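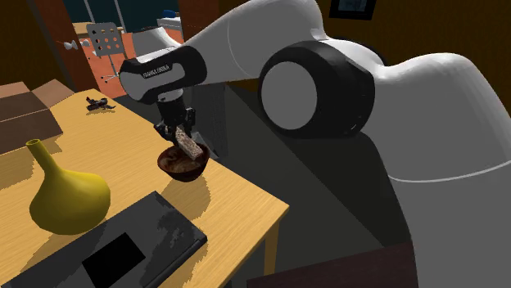
Manuela Sala
17 Sep 2021

Finished setting up the garage gym over the weekend and a few people asked what I bought and what I would skip. Putting it all in one thread so I can link to it.

14 replies · 37 shares

The space is one half of a two-car garage in Skorketwood. The car still has to fit in the other half. Anything that couldn't fold, hang or roll was out from the start.

Flooring first. I bought horse stall mats from the farm supply store on Pritchard Road. They are heavy and they smell like tires for a couple of weeks. Leave them out in the driveway in the sun if you can. Mine went down in April and the smell is gone now.

Cut the mats with a utility knife and a straight board. Score, bend, score again. Change the blade more often than you think you need to.

The rack is a Kidach folding one. It bolts to a stringer, and the stringer bolts to the studs. Do not trust a cheap stud finder on this. I drilled a small test hole at each spot before I used the big bit, and two of them missed.

The instructions for the rack are bad. Steps 2 and 3 are in the wrong order. Put the hinge pins in before you hang the uprights or you will be taking it all down again — I did.

8 replies · 11 shares

Bar: used, from a woman two towns over who was moving. Before you pay for a used bar, put it on a rack and spin it. Watch the ends. If they wobble, the bar is bent and you should go home.

Plates: also used, mostly iron, four different makers. They don't match and they don't all weigh what they say. I put them on the bathroom scale. The worst one was a 45 that came in 2 pounds light. I wrote the real weight on the back in paint marker.

Bench: I bought this new and I'm glad I did. Mindo flat bench, 19 inches wide at the feet. I tried an adjustable one at a friend's place and the gap between the seat and the back pad bothered me on every set. Flat is enough for what I do.

Things I bought and don't use: the ab wheel, the door pull-up bar (the rack has one), and a set of bands that came in a pouch. One of the bands split in the first month. I'd buy bands one at a time next time.

Things I didn't plan for and use daily: a box fan, a wall clock with a second hand, and a $50 rolling cart for collars, chalk and tape.

22 replies · 9 shares

A few asked about noise. The garage shares a wall with the kitchen. Pulling from the floor is loud even with the mats, so I lower the bar slowly and I don't lift after nine. My neighbors say they can't hear it.

Winter is the part I haven't worked out. The garage isn't heated and a cold bar is no fun to hold. Right now the plan is gloves for warming up and a small space heater — if you have a better one, reply here.

Will add the rack measurements when I find my notebook.

31 replies · 6 shares

More from Manuela Sala
Wiping down a rusty bar with a brass brush
Three months of lifting before work
Where I hang the jump ropes

We use cookies to improve your experience. Accept · Manage settings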